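3.2 Seating as a temporary surface

Of all the furniture recorded in the survey, the couch was the piece whose use differed most from its stated purpose. Residents in the Clalletden study homes described the couch as a place to sit, and a smaller number described it as a place to sleep. In the daily logs, however, the couch appeared more often as a surface on which things were put down. Across the 64 households that completed the May log, entries that mentioned an object resting on the seat outnumbered entries that mentioned a person sitting there during the morning and early afternoon. The balance shifted after the evening meal, when most seats were cleared for use.

We refer to this use as temporary placement. An item was coded as temporarily placed when the household reported that it belonged somewhere else and expected to move it the same day. Items that had stayed on the seat overnight were coded separately as settled. The distinction follows the Karaki scheme for kitchen counters, with one change: the Karaki scheme treats any textile as part of the surface, and this rule could not be carried over to living rooms, where a blanket may be a cover, a piece of bedding or an item waiting to be folded. Coders therefore recorded textiles in one of three ways – fitted, draped or loose – before recording any other item on the seat.

Draped textiles were common. Throws were used to protect upholstery, to hide wear and to add warmth, and many households gave more than one of these reasons. The presence of a throw had a clear effect on tidying. In homes where the seat was covered, residents reported straightening the throw as a task in its own right, and they tended to lift small items from the seat before doing so. In homes with bare upholstery, small items were more likely to be pushed to one end and left there. We did not find the same effect for cushions, which were moved to make room and then put back in much the same order.

Small packaged goods made up the largest group of temporarily placed items. These included boxed toiletries, tea, medicines and parts for household devices. Households in the Nekum building, where the front door opens directly into the living room, reported more of these items than households with a separate hallway. Several residents explained that shopping was unpacked on the seat and sorted from there, with goods for the kitchen carried away first. Boxes meant for the bathroom or bedroom stayed longer. Of the 22 households that kept a shopping log as well as the tidying log, 17 recorded at least one boxed item that remained on the couch after the kitchen goods had been put away.

The position of a box on the seat was also of interest. A soft seat does not hold a small carton as a table does. The carton leans, sinks at one edge or slides toward the gap between cushion and arm, and residents in the interviews named this gap as the place where small things were most often lost. Figure 4 shows a small box at the seat of a couch dressed with a throw and several cushions, an arrangement close to the mixed type in our coding, in which draped textiles and cushions are present together. 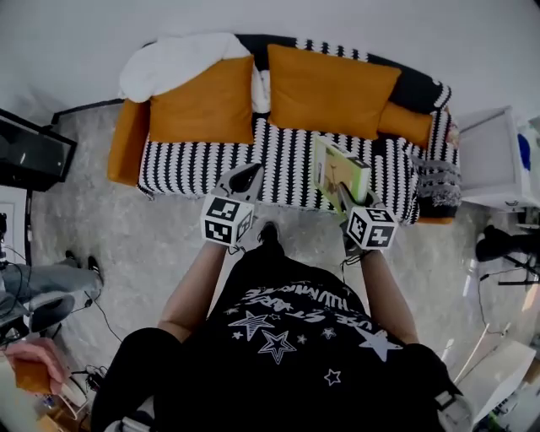

Figure 4. A small box held at the seat of a couch with a striped throw and mustard-orange cushions.

The mixed type was the most difficult to code. Where a throw covers both the seat and an armrest, the edge of the usable surface is not easy to judge, and coders disagreed on whether an item near the arm should be counted as on the seat. The disagreement was settled by treating the armrest as a separate surface in all cases, including those in which one textile covered both. After this rule was adopted, 20 entries were coded again and the Mimer inventory sheets were corrected to match.

Bold patterns raised a further difficulty. Residents reported that small items were harder to notice on striped or checked covers, and some had changed a cover for this reason. The log was not designed to test this claim, and we report it only as a comment made in the interviews. Storage units placed beside the couch are discussed in Section 3.3.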